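About Us

Plondeston Grounds Supply
Trade supplier to landscape contractors, sports clubs and local authorities

Plondeston sells turf care products, grass seed, line marking paint and application equipment to people who look after outdoor spaces for a living. We are a trade business and most of our customers hold an account, but you do not need one to order from us.

The company was started by Jacobus Motaung, who had spent 20 years as a head groundskeeper and was tired of waiting on deliveries in the growing season. He rented a unit on the Reltonon road, bought a used van and began with fertilizer and seed. The van is gone but the unit is still ours, along with the two next to it. Jacobus still runs the buying side and still takes calls on the main line before 8 a.m.

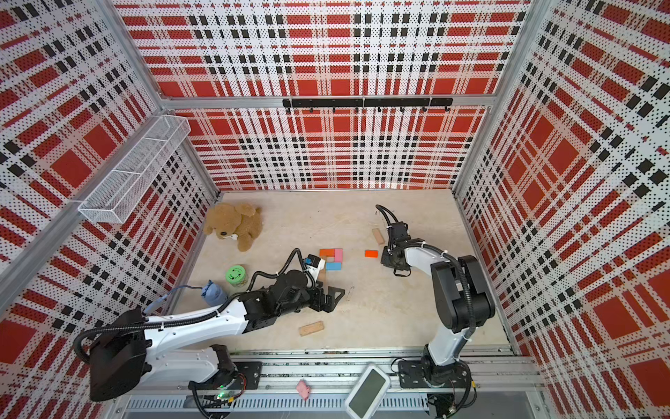

Plaid wall panels, hook rail and wire basket.

What we stock

We carry 148 product lines. The core of the range is granular and liquid fertilizer, wetting agents, moss treatments and seed mixes for sports turf, lawns and rough areas. We also keep knapsack sprayers, drop spreaders and the spare parts that wear out first: nozzles, seals, lances and wheels. If a part is no longer made we will say so and suggest the nearest match.

Our own seed blends are sold under the Zwane name. There are separate mixes for shade, for heavy wear and for overseeding in fall. The bag label gives the full breakdown by weight, the germination test result and the sowing rate. We do not change a blend during the season.

Pratico is our range of application equipment. It began with one walk-behind spreader and now includes two sprayers and a tow-behind model with a hopper cover. All Pratico equipment comes with a 2-year warranty on parts.

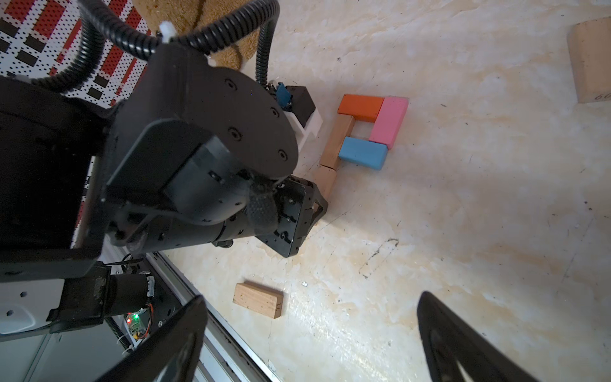

Black robot arm and gripper next to five blocks.

Advice and training

Several of our sales staff have worked as greenkeepers or contract sprayers. They can help you work out rates, read a soil report or choose between products that look the same on paper. Advice by phone is free. Site visits are free for account customers within our delivery area -- ask for a quote if you are farther out.

We run short courses at the depot on sprayer calibration and safe storage. The spring courses usually fill up early, and the last one before summer is in May. Please note that our courses do not replace the applicator license required for certain products. We ask to see your license before we release those products, and we keep a record of each sale.

Delivery and collection

Stock items ordered before noon leave the depot the same day. Orders over $1,000 are delivered free. Full pallets need a hard surface and someone on site to sign. The trade counter is at the front of the building, with parking for trailers along the side fence. Empty containers can be returned if they have been triple rinsed and the caps are off.

Opening an account

Ask for a form at the counter or by phone. We need a business address and two trade references. Accounts are normally open within a week, and payment terms are printed on the back of the form.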